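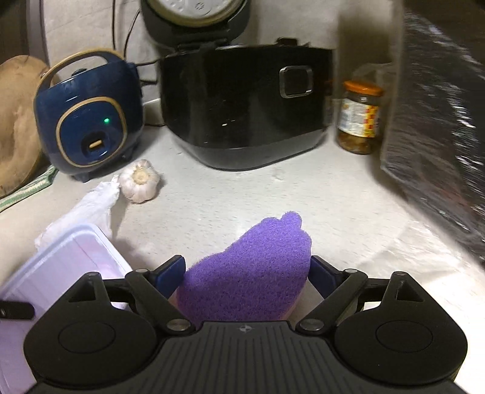 Photo: Nayeli Hinojosa / Bomeo

Bomeo Hand Gripper, Model 2

We build the Bomeo for kitchens where people already know how the work should be done. It's a two-finger gripper you carry in your hand. You squeeze, the fingers close, and what you do with it becomes the lesson for the robot arm that takes over the dull part of the shift later on.

Cooks and cleaners take to it fast! A sponge is a great first thing to pick up, and so is a cloth. Both are soft and both fold in ways that are hard to write down as steps, but a person who wipes counters for a living just does it (and can show it forty ways before lunch).

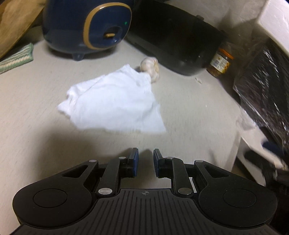 Fingers open, with the cloth just ahead on the counter.

What's on it

Two jointed fingers with dark blue pads on the inside faces
Wide body with a round pad on each side
Ribbed top plate with a small printed mark at the center
Finger joints held with metal fasteners
Weight: 700 grams
Opening: 81 mm

What changes at work

The Rusgate canteen has used the Bomeo since April. Elvia Beltrán runs the wash-up area there, and her crew now splits its time between regular shifts and teaching sessions of 40 minutes each. Teaching hours are paid at the higher rate, which we were very glad to see. The arm does the late counter wipe. The crew still handles knives, hot pans and anything that smells wrong, and they decide when a new task is ready to hand over.

"I used to go home with my wrist aching," Elvia told us. "Now I argue with a machine over how you wring out a rag. I like it better."

There are still things to sort out. Gumaro Ponce on the same crew asked for a softer handle, and he's right, so we're working on one. Left-handed users should ask for the mirrored trigger when they order.

In the box: gripper, spare finger pads, hex key, wall hook. Works with the Vallix arm and mount.

Orders and loan units: write to Evaristo Cuevas at the Bomeo workshop. The next loan round opens 20th September.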